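Household Organisation and Storage, Unit 2
Handout: Shallow trays as holding places for small items
Prepared by Yupin Sriwong. Revised September.

2.1 Purpose of the unit

A shallow tray gives a fixed boundary to items that would otherwise spread across a tabletop. The unit deals with open trays only. Lidded boxes and drawer inserts are covered in Unit 4. Students should have read the Drenetti notes on surface clearing before the practical.

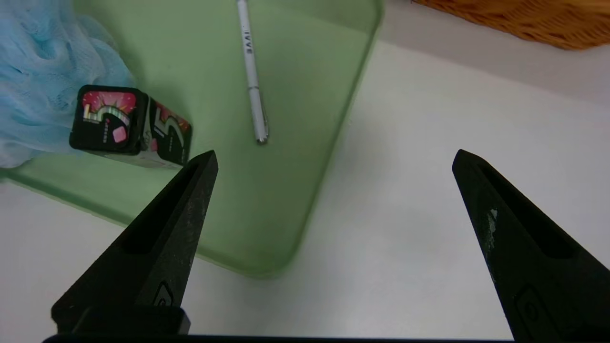
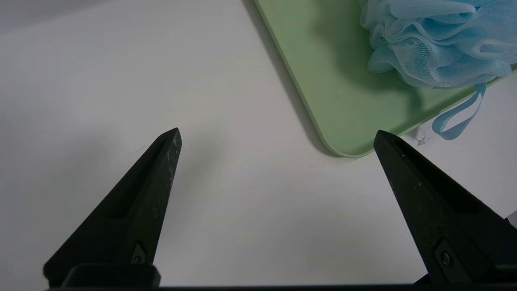 Fig. 2.1. Pale green tray with rounded corners: first picture, pen and gum package; second picture, light blue mesh bath pouf.

2.2 Terms

Footprint: the area of table covered by the tray, including its rim.

Load: everything resting in or on the tray at a given time.

Overhang: any part of the load that passes beyond the rim. The ribbon strap of the pouf in the second picture is an overhang. The body of an item may be well supported while its strap, cord or handle is not, and the two are recorded separately.

Category: the reason an item is kept where it is. Category is decided by place of use. Size and colour are not considered.

2.3 Classifying the load

Three items in Fig. 2.1 are used for the exercise.

Pen. Slim, rigid, white, with a metal tip. Lies diagonally in the tray. Place of use: desk. A long item placed diagonally divides the floor of a tray into two triangles, and these are harder to fill than a rectangle of the same area. Pens are set parallel to the longer side where the tray allows it.

Gum package. Rectangular, black, with a large numeral 5 on the faces in view. Place of use: bag or pocket. A package on its side may present a different footprint from the same package laid flat. Both positions are acceptable in an open tray. For retrieval, the face that identifies the contents should be visible to a person standing at the table.

Bath pouf. Mesh, with a ribbon strap. Place of use: bathroom. A pouf is compressible and has no stable face, so its footprint is taken at its widest point without pressing it down. It should be hung by the strap to dry after use. A tray with a raised rim holds water and is not suitable for a pouf that has just been used.

The pen and the gum package may share a tray near a desk or a front door. The pouf belongs to a separate category and goes to the bathroom hook.

2.4 Procedure

1. Clear the table and wipe it down.
2. Place the tray with its longer side parallel to the table edge.
3. Write the category on the record sheet before anything is put in.
4. Place rigid items first, against the rim.
5. Place soft items last.
6. Check for overhang from each side of the table.
7. Remove anything outside the written category and note where it should go.

Step 3 is the one most often left out. Jhun Buenaventura's group completed the sheet afterwards last term and the categories were fitted to whatever was already in the tray. Sheets completed in that way will be returned.

2.5 Notes on material

Translucent plastic is easy to wipe and shows dirt less readily than a clear tray. Light-coloured trays give good contrast with dark packaging and poorer contrast with white items – a white pen is easier to overlook than a black box. Rounded corners are simple to clean but waste a little space when the load is made up of boxes.

2.6 Practical work

Work in pairs. Each pair has 12 minutes for one tray. Record sheets go to Taner Dağdelen at the end of the session, with both names at the top.

Write up the following on one side of paper:

– the category chosen and the items removed from it
– any overhang, with the part of the item concerned
– one change to the layout and its effect on the free area of the tray

Sketches are drawn from above. Shading is not required.

Reading for Unit 3: Mustonen workbook, page 49 onwards.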